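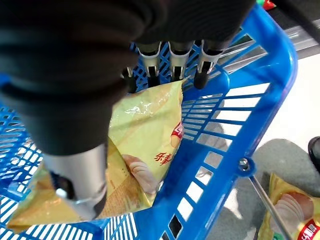 Yellow bag, blue basket. Snack run!

So I went in for dish soap and came out with snacks again. Stemwood has a whole shelf of chips from overseas now, and the ones with 乐事 on the bag are my weakness (same red and white logo you'd know from home, totally different flavors). Treasa Egan got me started on cucumber last January and I have not been right since.

My one rule is that chips go in the basket first if it's only chips, and last if there's anything heavier. Sunil thinks this is fussy. Sunil also once put two cans of chickpeas on top of a bag of ridged ones and served us crumbs with a spoon, so I don't take his advice on groceries.
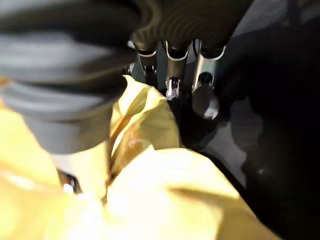
Anyway, crumbs are great on mac and cheese, so it wasn't a total loss! I've also put them on tuna salad and, one desperate night at 11, on plain rice with a fried egg. Prasanna wants me to try the lime ones next, and Karthik swears by anything with seaweed. If you've got a favorite flavor tell me in the comments, I have room on the shelf over the fridge. And yes, I had to go back for the dish soap.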